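Gillora Towels: Frequently Asked Questions

Sizes and colors

What sizes do Gillora towels come in?
There are two: the hand towel and the long towel. The hand towel is 29 inches on its longer side. The long towel is narrower and is meant to hang from a rail or an oven door.

Which colors can I order?
Yellow, magenta, turquoise, orange and sage. Yellow is sold in singles and in pairs. The other colors are sold in singles. A mixed set lets you choose any six towels.

Will the color match towels I bought last year?
It may not. Each color is dyed in batches, and there can be a small difference from one batch to the next. Sage and turquoise vary the most. If you need several towels to match, put them in the same order and write "same batch" in the notes box.

Do you still make the gray one?
No. Gray was discontinued in October. Jikov, our outlet store, has the remaining stock.

Washing and drying

Do I need to wash them before first use?
Yes. New towels have a finish on them that keeps water from soaking in. One warm wash removes most of it, and the towel will keep getting more absorbent over the next few washes.

Can I wash all the colors together?
Wash magenta and orange on their own for the first three washes. After that, everything can go in one load. Use cold or warm water.

Can I use bleach or fabric softener?
No bleach on any color. Softener will not damage the towel, but it leaves a coating and the towel will not dry dishes as well. If you have already used it, run a hot wash with a cup of white vinegar and no detergent.

Can they go in the dryer?
Yes, on low or medium. Take them out while they are slightly damp if you plan to fold them right away. Towels left in a hot drum overnight come out with hard creases.

How much do they shrink?
The long towel loses up to an inch in length. The hand towel shrinks less.

There is a loose loop. What should I do?
Cut it level with the surface using small scissors. Do not pull it.

Folding and storing

How do I get a towel flat before folding?
Put it on a clear table, not on a bed or a couch. Take hold of two corners on the same side, give the towel one shake and lay it down away from you. Smooth from the middle out to the edges. A towel that has been twisted in the wash needs to be opened up fully first, or the fold will be crooked.

What is the best fold for a drawer?
Fold the towel in half, then in thirds, and stand it on its folded edge. The Ticona drawer divider holds 12 hand towels this way. Long towels should be folded in half lengthwise before you start.
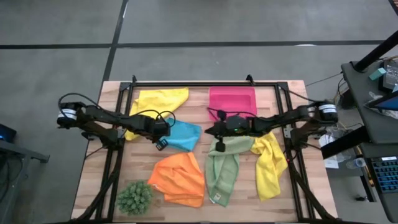

Towels in yellow, magenta, turquoise, orange and sage, some flattened or folded and some still to do.

Should the tag go inside or outside?
Inside, if the towel will be on an open shelf. In a drawer it makes no difference.

Can I store them in a plastic bin?
Yes, if they are completely dry. Leave the lid off for the first day.

Orders and returns

Do you sell to restaurants and rental properties?
Yes. Bulk orders are handled by Kudent, and the minimum is 1,000 towels. Colors can be mixed within a bulk order.

Can I return a towel I have washed?
Only if it has a fault, such as a split hem or a dye mark. Unwashed towels can be returned within 29 days.

Where do I find my order number?
It is at the top of the packing slip and in the confirmation email.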